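# Deposit Copy

The Perstead reading room closed at four on Sunday. Item 81 had not been shelved. 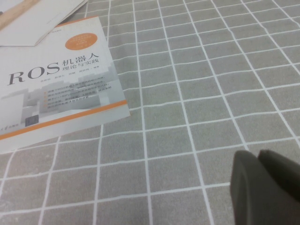

The register allowed one line per item. Language: Chinese. Binding: paper. Subject: robots, theory and practice. Condition: left blank – the clerk had not yet turned the pages.

She turned them now, nine at a time, as the Skemetti manual required. Between two chapters she found a loan slip from the Jekach branch, which had been shut since November. The slip gave a shelf number, 2,829, and no return date.

Perstead's shelves stopped well short of that. She wrote the number down anyway, closed the register, and went to look for the key to the lower floor.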